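The Ramp at Fiore Inlet

A short story

Part One: The Presentation

The ramp had been free since before I was born, and the first thing the man from Wundeo told us was that it would still be free in every way that mattered.

I wrote that down. I had a pad on my knee from the marine supply store, and by the end of the night most of the top sheet was his sentences. "Free in every way that matters." "A light touch." "Think of it as a reservation with benefits." The seat next to mine was taken by Chaiwat Onsri, who had come straight off his boat and still had scales on his forearm.

"What's the benefit?" he asked me.

"You get a reservation," I said.

The plan was a gate at the top of the ramp road with an arm that went up and down. You would buy a season pass for 70 dollars if you lived in the township and 100 if you didn't, and the arm would read your plate and lift. The money would go to dredging the channel. There was a slide with the channel on it, very blue, bluer than I have ever seen it.

I should say I am in favor of dredging the channel. I have hit the bar at low water with my brother-in-law aboard and would not care to hear him on the subject again. But I have also lived in this township for a long time, and I remember the lighting fee on Wurar Street. They never took the fee off and I still carry a flashlight. 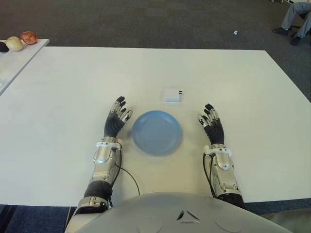 Page last updated: January 31, 2026

Hendrik Mofokeng was council president that year. He had a pleasant way of looking at whoever was speaking, as though he might change his mind, and I had watched him do it through eleven public comment periods without changing it once.

"We'll hear from the public," he said. "Three minutes each."

The surf club went first and wanted to know about paddleboards. Paddleboards would be exempt. A woman from the condos said the trailers blocked her driveway every weekend in August, and I believe her, I've seen it. She was for the gate. A man I didn't know said the township had shown real vision, and he used the word "stakeholder" four times, and when he sat down he sat with the Wundeo people.

Then Chaiwat got up. He doesn't like talking into a microphone, so he stood a little to one side of it.

"The dredging," he said. "When does it start?"

"That depends on the permit cycle," said the man from Wundeo.

"And the gate?"

"The gate could be in by spring."

"So I pay this year for the gate."

"You'd be paying into the fund."

"And who gets paid out of the fund?"

The man went back one slide, then forward two. There was a pie chart. Most of the pie was gate. There was a slice for something called Markora, which was the app you would use to buy the pass, and a slice for maintenance of the arm, and then there was the dredging, in that same bright blue, about as wide as a pencil.

"These are first-year numbers," he said. "They improve."

"How much do they improve?"

"We'd expect them to improve significantly."

I wrote down "significantly" and underlined it. Mofokeng looked at Chaiwat as though he might change his mind.

"Thank you, Mr. Onsri," he said. "That's your three minutes."

It hadn't been two. I had my watch on. I said so out loud, which I don't usually do, and the clerk looked up at the clock on the wall, and Mofokeng said that in fairness Mr. Onsri could have the rest of his time. But Chaiwat had already sat down and was picking at his sleeve.

They passed it on first reading, five to one. The one was Mrs. Dell from the bay side, who votes against everything, so I couldn't take much comfort in it.

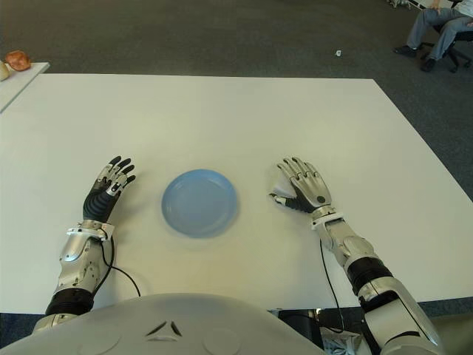
Part Two: Second Reading

We got up a petition. I was against the petition, for the record. I have signed plenty of them and the only one that ever worked was about a stop sign, after the accident. But Chaiwat set up a card table by the bait freezer and sat there on his off days, and people came. He got 1411 names, which is more than voted in the last council race. Some of them were from out of town and one was a dog, but we struck the dog.

Mofokeng came down to the ramp himself the week before the vote. It was early and cold and he was wearing good shoes. I was backing my trailer down and he waited until I had the boat off, which I'll give him.

"I read your letter," he said.

"Which part?"

"All of it. You think there's something going on with Wundeo."

"I think there's a pie chart going on with Wundeo."

He laughed. He looked out at the channel, where the marker was leaning the way it has leaned since the storm. "The state won't give us dredging money unless we can show a local source," he said. "Any local source. It could be a dollar. That's all this is."

"Then charge a dollar."

"You can't run a gate on a dollar."

"You don't need a gate to collect a dollar. Put out a coffee can."

He didn't say anything for a bit. A gull got up on my tailgate and walked the length of it. I had the feeling I was being told the truth, or the piece of it he could carry down the hill in those shoes, and I didn't like the feeling much. It's easier when they lie.

"Would you pay twenty?" he said. "If there was no gate. A sticker."

"Would it go to the channel?"

"Yes."

"Would you put that in the ordinance? In words?"

"I'd have to talk to the solicitor."

"I thought you might," I said.

At second reading the gate was gone. There was a sticker, 20 dollars, and a line that said the proceeds would be used "primarily" for navigation. The solicitor had been talked to. Chaiwat read it twice, with his finger under the word.

"It's good, though," he said. "No? It's better."

"It's better," I said.

It passed six to nothing. Even Mrs. Dell. People shook hands in the parking lot and somebody's kid leaned on a horn. The man from Wundeo was loading his projector into the back of his car, and he nodded to me in a friendly way and said he'd see me around.

I bought the sticker on the first day. It's on the left side of the trailer, low down by the winch, where they said it had to go. The channel marker is still leaning. I go by it slow, with the motor tilted up, and I've kept the receipt.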